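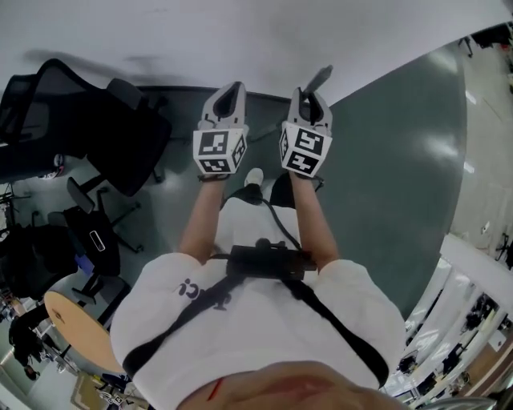
Two grippers, one in each hand

Hi all,

Nazar Chornovol wrote:
> Has anyone on the list got sourdough to rise in a cold kitchen?
> Mine sits there for hours like a brick. I'm using the
> Comstead rye, 40 g of starter.

Oh, I feel your pain, Nazar! My kitchen is freezing until May, and what saved me was putting the bowl in the oven with only the light on (door shut, towel over the top). I'd also feed the starter twice the day before - mine is so sluggish otherwise. And go up to 559 g of flour with a bit more water, that rye drinks it like crazy.

Don't go by the clock, wait till it looks puffy and jiggles. Mine took 3 loaves before I got one I'd serve to guests. Let us know how the next one goes!

Sydorenko

Flitutmont Home Bakers list | Contact the list owner | Back to top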